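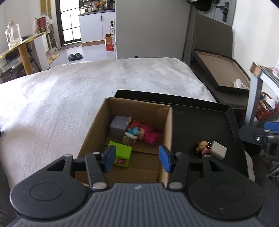 Figure 4. Open carton with inner box.

4. Unpacking and First Set-Up

Read this section in full before connecting the Temia desk lamp to a power outlet. Retain all packing material until the lamp has been tested.

4.1 Unpacking

1. Place the carton upright on a level surface and open the top flaps by hand. Do not use a long blade.
2. Lift out the inner box and check the contents against the packing slip.
3. Remove the protective film from the lamp head and the base.

Note: If any part is missing or damaged, contact Citotley Customer Service within the return period printed on the packing slip. Do not attempt a repair.

4.2 Assembly

1. Insert the stem into the base and turn it clockwise until it stops.
2. Tighten the 3 screws on the underside of the base with the key supplied.
3. Attach the lamp head to the stem. The arrow on the collar must face forward.

CAUTION: Do not connect the power adapter until assembly is complete.

4.3 Placement

Position the lamp at least 300 mm from curtains, paper and other materials that burn easily. The base must rest flat — a soft or sloping surface may cause the lamp to tip.

4.4 Connecting Power

1. Connect the adapter to the base, then to the outlet.
2. Press and hold the power button until the indicator turns green.
3. Select a brightness level with the dial.

Note: If the indicator flashes red, disconnect the adapter, wait one minute and repeat steps 1 and 2. For continued faults, refer to Section 7, Troubleshooting.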